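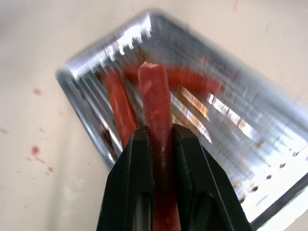
Part 4: Getting the skewering cell ready

By now you've got both arms bolted down and talking to each other (if they aren't, go back to Part 3, I'll wait). This part covers fingers, tray and cameras on the Plavus cell, plus the cleanup I do at the end of every run. I wrote it in September after setting up our second table at Drornmont, so it's fresh in my head!

Before you start: power on, both arms parked, stop button where you can reach it without leaning across the table.

1. Wipe down both sets of fingers, inner faces first. Sauce packs into the groove and a wet cloth just slides over it. I use a soft toothbrush and warm soapy water, then dry everything.

2. Close each gripper on nothing and look at the tips from the side. They should meet flat. If one sits proud, loosen the two finger screws, squeeze the tips together by hand and snug the screws back up.

3. Set the tray down left of center, where both arms can get to it, and run the Reach Check program. The arms will visit each corner at slow speed.

4. Set the grip force separately for each arm. Skewers want a firm grip. Sausages want a lot less, so start the slider at 13 and creep up one notch at a time until the sausage stays put when you tug it.

CAUTION: Don't copy the skewer setting over to the sausage arm. I did that on day one and spent the evening picking bits out of the finger joints.

5. Clean the wrist camera lens with a dry microfiber cloth. Shiny steel throws a lot of glare, so turn off any lamp aimed straight down at the tray and redo the exposure in the camera menu.

6. Stand the spare skewers in a metal cup on the right, then run one full cycle at slow speed with your hand near the stop.
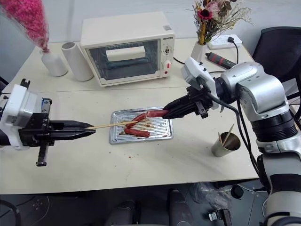 Can I leave the sausages on the tray between runs?
Only for a short break. The outside gets tacky as it dries and your grip setting won't hold, so put them back in the fridge and start with fresh ones.

Note: Alina Bogdan at our Dulwood shop adds a slow wrist rotation after step 6 to check that the cable doesn't snag. I've started doing it too, takes a minute.

After the run

7. Park the arms and switch off the drives before you reach in with a cloth.

8. Wipe drips off the tabletop right away. The tray can soak.

9. Log your hours. The finger pads (we get ours from Singhal) are due for a swap every 200 hours, and the wrist screws want a retorque after the first 72.

Part 5 is calibration, so have the printed target handy.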